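This website uses cookies. By continuing to read you accept them.

My second winter with the mussels

In January I went again to help at Dredum, the small mussel farm of my friend Nazanin Golestani. We left the harbour at six in the morning and it was still fully dark. She has 54 ropes in the water now, and this year I was allowed to pull some of them with her.

What I did not understand before is how much of the work is only cleaning. The mussels come up with mud, weed and many small barnacles, and everything must be taken off before they are sorted. The small ones go back into a new cotton sock and then again to the sea. My hands were hurting for two days, but I was quite proud.

The price is a sad subject. The buyer in town takes them only in sacks of 30 kilos, and he has not changed what he pays for three years. Nazanin would like to sell directly to families on Saturday, but for this she needs a second cold room and another permit.

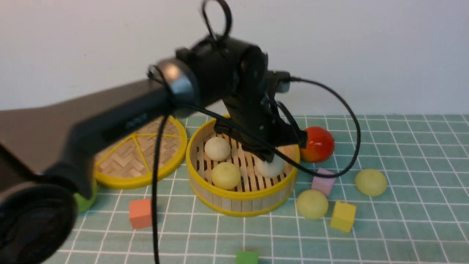
Vikas Yadav wrote to me after my last post that I am too romantic about rope mussels, and that on his side of the bay they lost nearly the full harvest to eider ducks in one month. He asked if Dredum uses nets. It does, since last autumn, on the nine outer ropes only. I will ask Nazanin if she sees a difference and write it in spring.

Contact | © Azadeh Talebi | Back to top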